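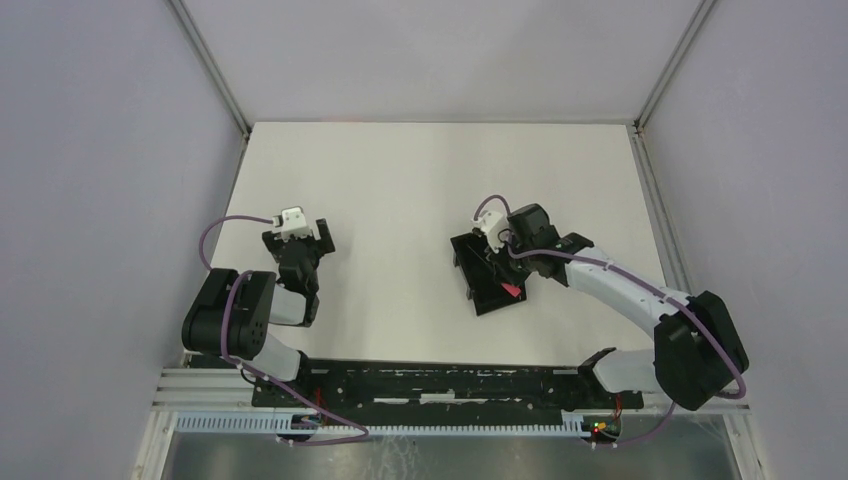

Shadow (optics)

By Jayanthi Achari
Saturday, August 24, 2019
21 shares | 5 comments

A shadow is a region that light from a given source cannot reach directly, owing to an opaque body in its path. A point source gives a shadow with a sharp edge. An extended source gives two zones – the umbra, where the source is wholly hidden, and the penumbra, where it is partly hidden. The penumbra widens as the body is moved away from the surface. Several lamps produce overlapping shadows, each paler than one cast by a single lamp.

Last updated: June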